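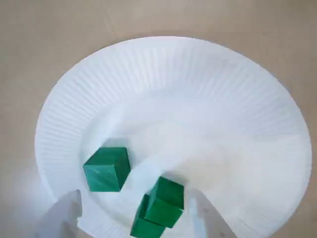
Club des acheteurs Mukgate - section Logement et premiers achats
Sujet : Maison avec verger, 92 m², vous feriez une offre ?

tuile_bleue
Bonsoir à tous ! On a visité hier une petite maison à Gruvar, 92 m² sur un terrain tout en longueur, avec cinq pommiers et un vieux poirier. Gros coup de cœur !! L'annonce Hikden l'affiche à 166 000 euros, vendue en l'état. La toiture est à revoir, l'électricité aussi (tableau à fusibles). Vous négocieriez combien ?

perron62
Superbe secteur, j'y habite et je ne bougerais pour rien au monde ! Pour une toiture de cette taille j'ai payé environ 30 000 euros, échafaudage compris. Fais venir un couvreur avant l'offre, avec un devis en main ça discute beaucoup mieux.

mezzanine
Pas d'accord avec perron62. Le temps d'avoir le devis, la maison sera partie. Chez nous l'offre a été signée au bout de 5 jours - et on était déjà les deuxièmes sur la liste.

perron62
En janvier peut-être, mais là elle est en ligne depuis mai. Il y a de la marge.

tuile_bleue
Justement, l'agence Shakya dit avoir une autre visite demain à 18 h...

mezzanine
Ils le disent toujours :) Mais dans le doute, fais ton offre avec une condition suspensive de prêt, et demande le diagnostic électrique tout de suite.

grand_cellier
Regarde aussi l'assainissement ! À Gruvar tout le haut du bourg est en fosse. Et garde le poirier, les vieux donnent des fruits incroyables.

tuile_bleue
Merci, vous êtes géniaux ! Le couvreur passe demain matin, j'appelle la mairie pour la fosse juste après.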